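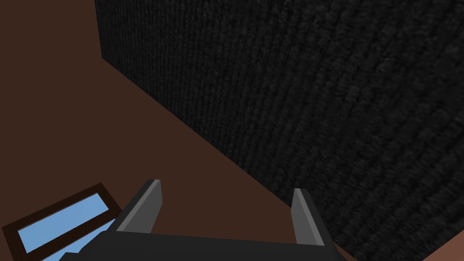

Home News People Work Archive

"The robot has the easy hours now, I have the interesting ones"

2021-07-18

Print this article | Send by e-mail

When Dymphna McGrath started at Feston, her work was to wipe, carry and put back. The company runs a test kitchen in Bendunton, where kettles, pans and tins are tried by hand before they go to the shops. For years, each trial ended in the same way: she cleared the counter and set everything again in its place for the next one.

Since last July a two-fingered arm does a large part of the clearing. Dymphna has moved to a desk on the same floor, where she prepares the arm's lessons in a simulated kitchen. I met her there together with Jarlath Daly, who leads the shift, and Tuấn Ngô, whose small firm, also called Ngô, supplied the software. They call the software Grukimel, and I could not find out what the name means.

"I was afraid, I will not hide it," Dymphna says. "They told us in the canteen, between the soup and the coffee. I went home and I counted how many years I still have to work. It is 13."

Jarlath remembers the same meeting less darkly, but he agrees that it was badly done. "We spoke for one hour of the machine and five minutes of the people. Today I would turn this around."

Dymphna's new task is to decide what the arm will meet. She chooses a counter and puts objects on it, then lets the simulated gripper try to reach them. When I visited, she had made 137 such arrangements, and the arm had practised in them 2,872 times.

"The engineers always wanted to give it a clean table with one cup in the middle," she says. "But no kitchen looks like this. I have seen what people leave on a counter."

She prefers the difficult surfaces. One of her counters is dark marble, so full of white veins that a tired person could lose a spoon on it. On it stand a grey cylinder with a red band, close to the right finger, and a big white thing with a long handle at the left, and behind them something green and oval. Tuấn admits that he would have chosen plain grey.

"My plain grey was comfortable for me," he says. "Dymphna asked me who cooks on plain grey. I had no answer." 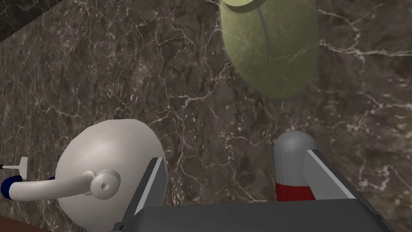

What became of the others

Not everybody moved to a desk. There were six people on the clearing team. Two of them, Mackenzie Robichaud and Teresa Ó Néill, stayed on the floor and work beside the real arm. Teresa stops it when it hesitates, and she writes down why. She finds this more tiring than the old work, though her back is better.

"Before, I could think of my garden," she says. "Now I must look all the time. At four o'clock my eyes are finished."

Mackenzie would like shorter turns at the machine, with a change of place every two hours. Jarlath has promised to try it in the autumn. The pay is another matter. Dymphna received a rise with her new title, but the two on the floor did not, and they think that they teach the arm as much as she does. Jarlath did not want to comment on this – he said only that the talks are open.

I asked Dymphna if she misses the kitchen.

"The noise, yes. And the tasting, naturally." She turned back to her screen, where a new counter was waiting, still without objects. "But I know now why it takes a thing from the wrong side. In the beginning I thought that it was stupid. Then I saw how little it had been shown."

She put a kettle near the edge, looked at it, and moved it a bit closer.

Print this article | Send by e-mail

Receive our newsletter every month. You can unsubscribe at any time.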